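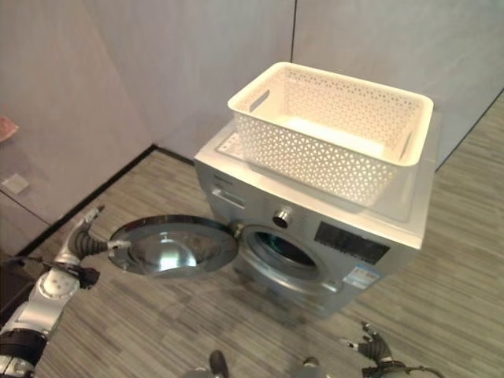
Laundry cell, head view. Left hand on the edge of the open washer door, basket on top of the machine.

Varham laundry cell: setup and upkeep

This file covers the washer cell at the Varham site. It is for whoever has the cell on a given shift. Teleoperation setup and the data format have their own READMEs. Last revised 24th January.

What is in the cell

One front-loading washer, one white perforated basket, one two-armed robot with multi-fingered hands. The washer is not plumbed in and must stay that way. Door and drawer tasks only.

The hands are Grunditz units, second revision. First revision hands have a different wrist connector and will not seat. Spares are in the Milledent cabinet, top shelf.

Placing the washer

Stand the washer at an angle to the robot, with the door hinge on the robot's left. Leave room for the door to swing fully open. Check this by hand before power-up. If the door touches anything, move the washer and leave the robot where it is, or the base calibration has to be redone.

The basket goes on top, empty, with the handle slots at the left and right ends.

Start of shift

Wipe the door ring and the glass. Fingerprints on the glass are fine for the arms but they show up in the head camera and the depth there is bad enough already.
Look at the finger covers on both hands. Replace any that are split.
Follow the left wrist cable along its length and check for kinks. It should have slack with the arm at full reach.
Open and close each hand 2 times with the arms parked.
Run the door routine once at low speed and keep a hand on the stop.

Left hand

The left hand does the door work and wears faster. Pulling on the door edge loads the thumb sideways, and the thumb tip screw backs out. Tighten it at every cover change. Do not use thread locker, the tip has to come off for service.

If the grip slips off the door edge, check the covers first, then the thumb zero. Change the force limit last and write down the old value.

Service log

October: left wrist cable replaced at 266 hours. The old one had worn through at the clamp. Clamp edge filed down.
Left finger covers changed at 381 hours.
Door latch hook replaced after 1,334 door cycles. The striker was fine.

Known issues

The reflection on the door glass sometimes gets picked up as the door edge. The Palaniappan filter removes most of it. Turn it on in the cell config, it is off by default.

The basket can creep when the door is shut hard. Put it back between runs.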